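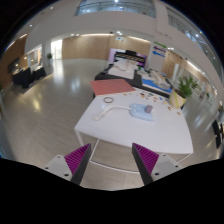 **tkoubek_lab** wrote:

Viera Koubek read the draft on Thursday and her first remark was that the hold-out split is too kind to us. I post it before the rest of you repeat it.

---

**resach_m** wrote:

I agree with Viera. If demonstrations from one room are in the training part and also in the test part, the policy can learn the room. Which split did you use for the Tirow numbers?

---

**tkoubek_lab** wrote:

By episode, not by room. With this split the policy finished 61 percent of the trials. After we moved complete rooms to the test part, it finished 20 percent. Both results are in the draft, but the second one is in the appendix, and Viera wants it in the abstract.

The hand-held gripper was the same for all recordings, also the pads. So I don't think the hardware explains the gap.

---

**old_carrier** wrote:

I must disagree a little. A room hold-out changes many things at once: light, floor, table height, how the person walks to the table. You call this "scene generalization", but you can't say which part broke. A glossy floor like the one in your picture would worry me more than the objects on the table. Did you try to crop the upper part of the view and train again?

---

**tkoubek_lab** wrote:

We tried it with 2 seeds only. The crop helped in one and made it worse in the other, so I wrote nothing about it.

---

**resach_m** wrote:

Two seeds is too few to say anything, also too few to drop it. Please put it in the appendix with both values.

About the approach phase: do you keep the frames before the fingers reach the table? In the Gimport set they cut everything until the first contact, and I believe this hides the problem @old_carrier describes.

---

**tkoubek_lab** wrote:

We keep them. Most failures in the new rooms are in the approach, the fingers stop too early or go to the side. When I start the policy by hand close to the object, the grasp itself is usually fine. I have no clean number for this yet.

---

**old_carrier** wrote:

Then this is your result, in my opinion. Report approach and grasp separately and the abstract will write itself. I still don't like the word "generalization" in the title.

---

**tkoubek_lab** wrote:

The title stays for now, my co-author is attached to it. I will run the separate count and post the table in August, with the crop runs.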